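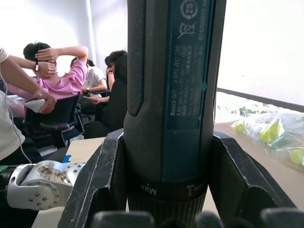 Tue 30 July -- open afternoon at Indine

Back from Indine and writing this up before I forget it all. We'd been promised a visit since June, and in the end they squeezed us into the last slot, with a full room and the kettle already empty. Never mind!

The main thing on show was the tool handling. They had the gripper holding a cordless screwdriver (a little Bosch GO, 3.6 V, the sort you could have in a kitchen drawer) and I got much closer to it than I expected. What I wanted to see was how two fingers cope with a body that's rubber down one side and smooth label down the other. Ours always wants to twist towards the rubber. They hold theirs upright and low down, with the Max end of the adjustment ring by the fingers, and they say they tried 23 grip positions before settling on that one. I believe it. The fingers have had a hard life, all chips and scratches along the edges, which cheered me up no end after the fuss over ours.

They ran it by hand first, then let the Cuken planner have a go. It did 40 picks in the longer run and dropped the tool twice, both times on the handover. I asked if that was the cable pulling and they think it's the wrist speed. Not convinced, but I'd like to try slowing ours down and see.

Chatted afterwards with the people from Fadwood, who are doing something similar with glue guns -- heavier, and the weight's all at one end, poor things. They pad their fingers with Trịnh sheet and swear by it. I've asked for an offcut.

To do:
Try the low grip on our driver, same height as theirs.
Wrist speed down by half for the handover, log the drops.
Chase Fadwood for the padding.
Ask Indine whether they ever pull the trigger in the grip or only carry the thing about. I meant to ask and got talking about lunch.

They'd like to come to us next. We need to clear the bench by the door first, and somebody has to find the spare finger bolts.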